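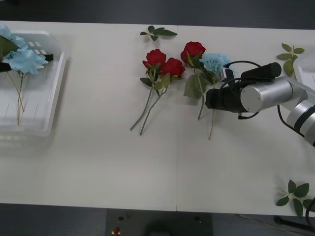

I have been putting off the faux flowers since February, and I know this because the note on the refrigerator says so in my own handwriting: "flowers — sort before spring." Well, spring came and went, and so did a very hot summer, and now the leaves outside are turning and I've finally made a proper start on it.

For anyone new to the blog, I keep a pretty large stash of artificial flowers. It began with one wreath for my sister's front door and it has grown the way these things do. There are peonies from the shop on Wallside that closed, there are tulips that have never looked like tulips, and there's a whole bin of eucalyptus I can't seem to stop buying. But the ones I come back to over and over are red roses and pale blue hydrangeas, and those are the two I want to talk about today, along with the greenery that goes with them.

I'll admit the color pairing isn't for everybody. My friend Arash Jafarzadeh, who has done the flowers for more family weddings than I've attended in my life, thinks red and pale blue together look like a parade float. I see his point with a bright, flat blue. With a very soft one, though, almost a washed-out denim, I think the red gets deeper and the whole bunch settles down. My grandmother had a dish towel in exactly those two colors and I suspect that's where it all comes from.

Anyway, the sorting. My old method was to shove everything into a box head first and close the lid quickly. You can guess what that does to a hydrangea. The petals get pressed flat on one side, and then you spend the evening before a party holding it over a steaming kettle and fluffing it with your fingers. The roses hold up better, being tighter little things, but their leaves slide down the stem and bunch at the bottom, or come off altogether and turn up months later in a coat pocket.

So now everything comes out onto a long white table first. I can't recommend a plain pale surface enough for this! I used to do it on the living room rug, which is dark green (yes, really), and I'd lose every leaf. On white you can see each stem for what it is, and you can tell right away which piece belongs to which flower.
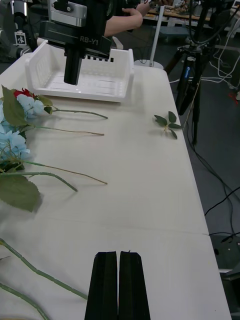

5 min read

I like to lay hydrangeas with the heads to one side and the stems all running the same general direction, even if they fan out a bit. They never lie perfectly straight and I've given up asking them to. Stems have a wire in them, at least mine do, and once a wire has been bent around the neck of a vase it remembers. You can coax it back with your thumbs, a little at a time, working from the head down. Don't yank it. I snapped one of the nice ones from Ular that way, and I'm still a bit sore about it.

The small sprigs of leaves I keep well away from the flowers while I'm working. They're the first thing to get tangled and the last thing you remember you own. A short sprig with a few dark leaves on it doesn't look like much lying by itself on a table, but tuck it in low at the front of an arrangement and it covers the gap where all the stems meet. I would give up a rose before I'd give up a good sprig.

Then there is the basket question. I've tried wicker (it snags), I've tried a cardboard flower box (it sagged), and I've tried standing everything in a tall bucket, where the cat found it. What I like best is a plastic basket with slots in the sides and fairly low walls. Dust has somewhere to go besides the petals, you can rinse the basket in the sink, and you can see in from the side without lifting everything out to find the one thing you want. The hydrangeas go in stems first, with their heads resting up over a corner so nothing is sitting on top of them. It does mean the blooms hang out past the edge a bit, and the basket needs a wider shelf than you'd think. I moved 71 paperbacks to make room for mine and I don't regret it, though a few of them are still in the hallway.

A word on cleaning, as somebody always asks. I use a soft makeup brush, dry, and go from the middle of the bloom outward. For leaves, a barely damp cloth. I once followed some advice about shaking silk flowers in a bag of salt and I was finding salt in that house until the day we moved out of it. It may work beautifully for you. I won't be doing it again.

Roses I save for last, partly because they're quick and partly because I enjoy them the most. I set them down side by side with the blooms close together and the stems slanting away, and I look at them for a minute before I do anything else. You'd be surprised how different they are from one another once they're out of the bunch. One will be fuller, one will have its head turned a little to the side, and that tells you where each should go. The full one belongs in the center and the one looking off to the side wants to be at the edge, looking out at the room.

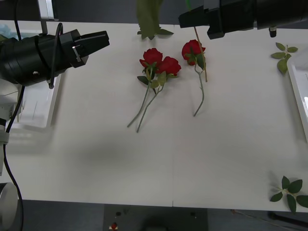 Putting a small bunch together

Start with the greenery, always. Hold a leafy sprig loosely in one hand, then add your first hydrangea so the head sits just above the leaves. Take a rose by the stem, fairly low down, and slide it in at an angle. Keep the angle going the same way for each one you add, turning the bunch in your hand as you go, and the stems will cross into a spiral without much fuss. If they fight you, take the last one out and try again from the other side.

I don't trim anything until the bunch has been in its vase overnight. By morning I've usually changed my mind about the height, and a wire stem can't be made longer again. If it's too tall for the vase I fold the bottom inch or two up instead, and with a vase you can't see through, who would ever know?

The peonies are next, and after those the eucalyptus, which I am dreading. If you have a way of storing eucalyptus that doesn't involve a second closet, please leave it in the comments. I read every one of them, usually with my coffee.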